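The odd cutlery drawer

We have two cutlery drawers. The first one holds the set, which is from Halvorsen and was a wedding present, and it gets used every day. The second one is under the toaster and holds everything else. I have been meaning to sort it since we moved in, and last week I finally pulled it all the way out and put it on the table.

The drawer sticks. It has stuck since August, when the runner bent, and you have to lift the front a little as you pull. I mention it because that is most of the reason the sorting never got done. Leif Lindholm came by to look at the runner and told me it was fine but that the drawer was too heavy. He was right. I weighed it on the bathroom scale out of curiosity and it came to 14 pounds, and that was after I had taken out the rolling pin.

Most of the weight was duplicates. Can openers, mainly, and a lot of serving spoons from my aunt's house. There was a melon baller I don't remember buying. There was also a bag of takeout forks, up to 100 of them, still in their wrappers, left over from the block party. Those went to Maj-Britt Bakke for the school picnic and she was glad to have them.

The rest I went through slowly. My rule was that a thing could stay if someone in the house had used it in the past year and could say what for. I asked at dinner. Radek, who is staying with us until his apartment is ready, said he had used the potato ricer once and thought it was a garlic press. It stayed, but I moved it to the shelf with the big pots.

Washing came next. Plastic and metal can go in the machine, but I do anything with wood on it by hand in warm water, dry it right away, and rub in a little mineral oil if the grain looks dull. I have lost good handles to the dishwasher. They go gray first and then they split near the rivet — after that there is not much you can do. Chopsticks I also wash by hand, mostly so they don't fall through the rack.

I bought a Kemus drawer tray to go back in. It cost $20 and it is a half inch too narrow, so it slides. I cut a strip of cork for the side and that holds it. The tray has five slots and one of them is long enough for chopsticks, which was the reason for getting that one. The old tray had them lying crosswise on top of everything.

Before putting things back I laid a few of the keepers out on the white tablecloth, the one that creases no matter how I fold it.
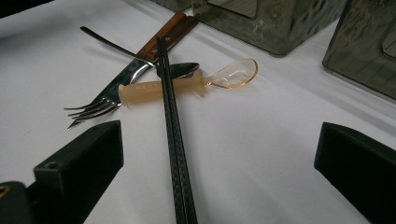
Some of the keepers: black chopsticks, the orange plastic spoon, and the fork with the wooden handle.

The chopsticks have a checkered texture, and I like them better than the smooth kind for noodles. The orange spoon has a thick handle and a shallow bowl, and it is good for yogurt. The fork doesn't match a thing we own. I use it for lunch more often than the Halvorsen ones, and it gets the oil treatment with the others.

The drawer weighs less now and still sticks, though less than it did. Leif says he has a spare runner in his garage and will bring it over when he finds it. The serving spoons are in a box by the back door if anyone local wants them.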